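Oltaden > Talks and workshops > Speaker notes > Recording practice

Programme Speakers Notes Slides Past years

Good practice for household task recordings: what the rules are for
Speaker notes, Chrysoula Kouris
Thu 4 February, second session, 40 minutes with questions

Slide 1. Title

Name and role only. Mention that the notes go up on the site after the session, so people don't need to copy things down. Slides are numbered in the corner. Flynn Te Moana is chairing and will hold questions until slide 14, except for anything about wording, which can be asked as we go.

Slide 2. Scope

The talk covers recordings of hands doing ordinary household tasks, taken from a head-mounted camera, and used to train manipulation policies. It does not cover teleoperated recordings. Those have their own document and a different set of failure modes, mostly to do with latency and gripper state.

It also does not cover model training. The people in the room who train models will want to talk about data loading. Send them to the Vomus session after lunch.

Slide 3. Where the rules came from

The Brutanel practice document started as two pages of instructions to operators. The current version is 16 pages. Most of the growth came from one exercise last May, when we took 1102 clips from the pick-up-and-put-away set and had every one reviewed by two people working separately.

The reviewers disagreed on 17 clips about whether the task had been completed. Read the number out, then pause. It is small, and people tend to relax when they hear it. Then say that the disagreements all had the same cause: the written task did not say what the end state was.

Slide 4. Three words we use strictly

Must: the clip is rejected if the rule is broken.
Should: the clip is kept and flagged.
May: operator's choice, nothing recorded.

Earlier versions used "ensure", "try to", "where possible" and "ideally". Reviewers read those four in different ways. They are gone. If anyone asks about matching the wording to a published standard, say that we borrowed the general habit and claim no conformity with anything.

Slide 5. Rule 1, the start state

The start state must be written before the recording begins. It names the surface, the container and the type of object. It does not need to give positions.

Count is optional at this stage. We argued about this for a long time. Requiring a count made operators arrange the objects in neat rows so that they could count them, and we ended up with hundreds of clips of neat rows. A scattered start is worth more to us than a counted one. The count can be added at review from the opening second of the clip.

Slide 6. Rule 2, the end state

The end state must be written as a condition that a second person can check from the final second of the clip alone.

Bad: "Tidy the pens."
Better: "All pens are in the basket."
Best: "All pens are in the basket, the basket is on the floor, both hands are clear of it."

Go slowly on this one. The third version is longer, and operators complain about it. It settled 800 clips in the re-review without a single query coming back to my desk.

Slide 7. Rule 3, hands

Both hands should be in view at the start and at the end. In between, one may leave.

Rings, watches and sleeves: may. We used to ask for bare hands and forearms. The rule was dropped because the homes where these systems will work contain people with rings, watches and sleeves. Gloves still need a flag, as they change the apparent hand shape and the contact behaviour.

Expect a question on nail polish. Same answer as rings.

Slide 8. Rule 4, the container

An empty container must be shown open side toward the camera before anything goes in. Two things are being established: that nothing to be picked up is already inside, and what the interior looks like by itself. Marks, stains and reflections on the inner floor of a container have been labelled as objects by three different annotation tools that we tested. If the reviewer has seen the inside beforehand, the false label can be struck out in seconds.

Containers with perforated sides need extra care later on. An object seen through a hole counts as inside. An object resting on the rim does not.

Slide 9. Rule 5, surfaces

Glossy surfaces are allowed. I want to be firm about this, as two sites have been putting towels down.

Ceiling lights show up as bright spots on tile, on laminate and on most whiteboards. The spots move when the head moves. Depth estimates get worse near them. All of that is true, and all of it will also be true in the customer's kitchen. The operator must not cover a surface to remove a reflection. The operator should avoid standing so that the brightest spot falls on an object named in the task, and may shift one step either way to manage that.

White objects on a white surface: allowed, flagged. The Seyoum detector loses the bodies and keeps the caps, so its boxes come out too small. Reviewers correct the box to the full length of the pen.

Slide 10. Rule 6, objects not named in the task

Anything small that lies on the work surface and is not named in the task must be either removed before recording or listed as "other". Loose caps are the usual offender. If the reviewer can't tell what it is, the entry is "small object, unknown" with its colour. Guessing is worse than leaving it unknown. A guessed label looks exactly like a certain one once it's in the table.

Furniture does not need listing unless it restricts reach. A table leg over the corner of the work area does restrict reach and should be listed.

Slide 11. Rule 7, footing and posture

This is the safety slide. Do not skip it if time is short; skip slide 12.

For floor-level tasks the operator bends or kneels repeatedly while wearing a head mount that shifts their balance forward. The rules are as follows.

– Sessions at floor level must stop after 16 minutes. The operator changes to a standing task or rests.
– Nothing that rolls may be left on the floor outside the work surface. Round pens on tile are a slip hazard.
– Footwear is decided by the site. Bare feet are permitted on clean, dry indoor floors where the task involves nothing heavy, hot or sharp. Socks on tile are not permitted at any site.
– The operator may stop at any time without giving a reason, and the partial clip is kept and marked as partial.

On the last point: pay is by session, so a partial clip costs the operator nothing. Say this clearly. There was a site where it was not clear, and the posture reports from that site were poor.

Slide 12. Rule 8, what else the camera sees

A head camera looks wherever the operator looks. At floor level it mostly sees floor, furniture and the operator's own legs and feet. These are acceptable. Screens, letters, photographs and other people are not, and the room must be checked for them before recording.

The check is done with the camera on and the operator turning through a full circle. The check clip is deleted on the same day and is never uploaded.

Slide 13. Variation within a set

Short slide. Within one set, the operator must change the layout between clips. Pick up the objects, drop them from a low height, and leave them where they land. Objects that touch or overlap are wanted. So are pens pointing different ways with the caps at different ends, as a grasp planned from the cap fails when it meets a pen lying the other way round.

Mixed objects of the same kind are preferred to identical ones. A set made up entirely of matching pens teaches the system that one pen. Put in a highlighter. Put in pens with darker bodies.

What should stay fixed within a set: the container, the work surface and the written end state. If any of those change, it is a new set with a new number.

Slide 14. Open points

Take these in order and stop when the time is up.

a) Whether "should" flags ought to expire. At present a flag stays on a clip for good. Flynn would like them reviewed after a year. I have no strong view.

b) Whether the operator or the reviewer writes the count. Currently the reviewer.

c) Container handling at the end of the task. Some operators lift the full basket as a finishing gesture, which breaks the end state as written. We can reject these or change the condition. I would reject them, and the sites would prefer the other.

d) Language. The rules exist in English only. Two sites are working from their own translations, which we haven't seen.

Slide 15. Closing slide, leave up during questions

No text on the slide apart from the caption. If somebody asks for an application of rules 4 and 5 together, point to the screen.

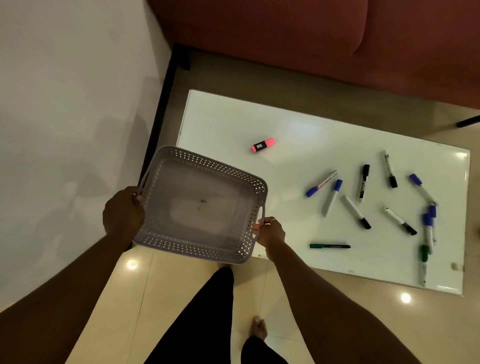
Slide 15. Empty basket held over the whiteboard, markers and one highlighter scattered on it.

Contact Oltaden Copyright Oltaden, all rights reserved Back to top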